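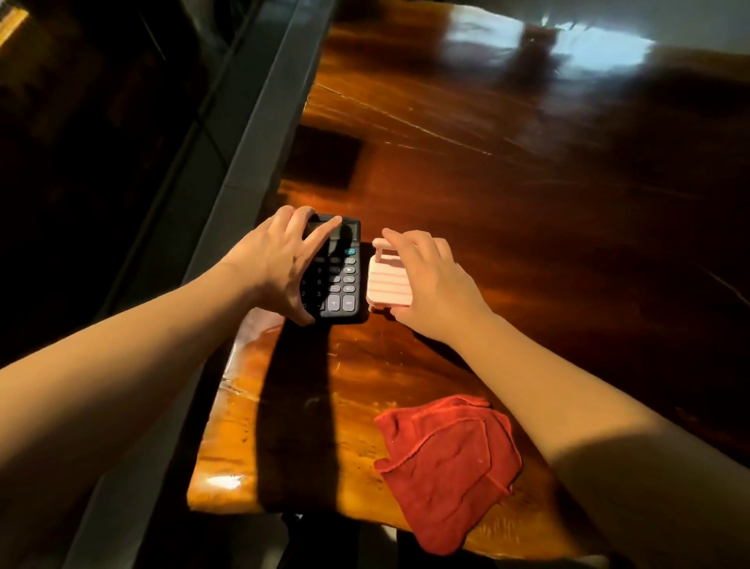 I have finally finished my first 1000 piece jigsaw puzzle and I'm so pleased with myself that I've already started the next one!

Some background for anyone new around here. I grew up in a house where puzzles came out when it rained and went back in the box half done, always with a bit of sky missing. I hadn't touched one in years. Then in March I found an old harbour scene at the op shop on Grovgate Road for 3 dollars, with the lid taped at every corner and "all there!!" written on the side in biro. How could I leave it behind?

I started with the edges, like everyone does, and then got completely stuck on the water. There is so much water. It's all the same grey-green colour until you've looked at it for a week or two, and then you begin to notice that the pieces near the boats have a warmer tint, and the ones out by the breakwater have tiny white flecks. I loved that part. I'd walk past on my way to put the kettle on, spot a piece, pop it in, and then realise I'd been standing there for 40 minutes and the kettle had gone cold again.

My neighbour Saturnino Sotomayor has been doing these for most of his life and he gave me the best advice I've had. He sorts by shape before colour whenever he gets to a dull patch. All the pieces with two knobs opposite each other go in one tray, the ones with three knobs in another, and so on. I thought it sounded terribly fussy (sorry, Saturnino) but I tried it on the last stretch of water and it went together in an evening. He also told me to turn the board around and work upside down for a bit, and that helped far more than I expected. The colours look different when your brain has stopped trying to see a boat.

A few things I've picked up, in case you're thinking of starting. Get a big sheet of felt or a board so you can move the whole lot out of the way at dinner time. Shallow baking trays are brilliant for sorting. A good lamp off to one side is much better than the ceiling light, which bounces off glossy pieces and drives you mad. And if a piece almost fits, it doesn't fit! I had one wrong in the harbour wall for ages and it threw out everything near it.

The biro was telling the truth, by the way. Every piece was in the box. I left it out for a few days so I could admire it, then broke it up and dropped it back at the op shop with fresh tape on the lid and my own little tick next to the "all there!!".

The new one is a map of old railway lines, another 1000 pieces, and it's covered in place names so tiny that I need my reading glasses for it. I've found the first half of Flilbridge but I'm still hunting for the rest. If you have a favourite puzzle, please tell me in the comments, especially if there's a lot of writing on it. I'm hooked.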